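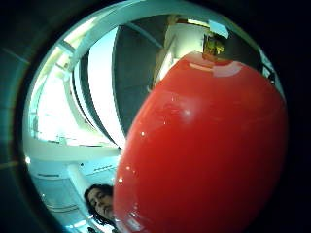 Verndale, September

stutico9
Anyone know where the big shiny red thing is from? Want one for my kitchen shelf. Apple right?

Llinos Voyle
tomato. look at that red

stutico9
Tomatos don't have a stem like that. Short, yellowy brown. Apple

niltard_200
could be either tbh. Shape's a bit egg like even

Llinos Voyle
Still say tomato. Try the Niltard shop, they had fake fruit Wednesday, closes at 9

stutico9
ok thx will go tmrw. for an APPLE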